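Ticket: Shower display, pressure drops at rain head
Product: Villance thermostatic riser set
Site: Hindetti, ground floor display room
Raised by: Aiman Saragih
Priority: 2
Status: Monitoring

Reported fault

Flow from the large head falls away after 18 seconds of running. The hand shower on the same rail keeps its pressure. The fault repeats on every test with the lever fully open. No leak at the wall plate, no noise in the pipework. Supply is the closed display loop with the Funura pump, set at 2 bar.

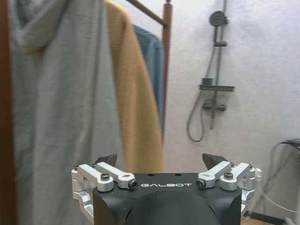
Checks carried out

09:40 -- Pump reading steady at 2 bar with the shower off. Dropped slightly on opening, then recovered. Pump ruled out.

10:05 -- Isolating valves both fully open. Inlet filters removed and rinsed. Some grit on the cold side, none on the hot. Refitted, retested, same result.

10:30 -- Hose swapped for a new one from stock. No change, as expected, but it was listed on the supplier's form so it had to be done.

11:15 -- Layout of the wall fittings reported to Villance support. Rain head at the top, hand shower clipped to the rail, shelf lower down, mixer valve under the shelf with the hose looping beneath it.
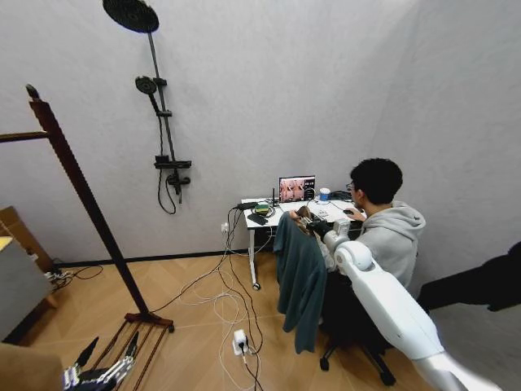
Support replied at 13:20 and asked for the flow limiter to be taken out of the rain head inlet. The limiter was found seated the wrong way round. With it reversed, flow held for the full length of the test. Repeated after lunch with the same result.

Remaining points

Võ fitted the set in May and has been asked whether the limiter was supplied loose or already in the head. If already in the head, the other sets from that delivery need opening up -- there are 28 in the store.

The cold filter should be looked at again on Friday. If grit is back, the loop wants flushing before anything else is connected to it.

Ticket stays open until Võ answers. Do not order a replacement head.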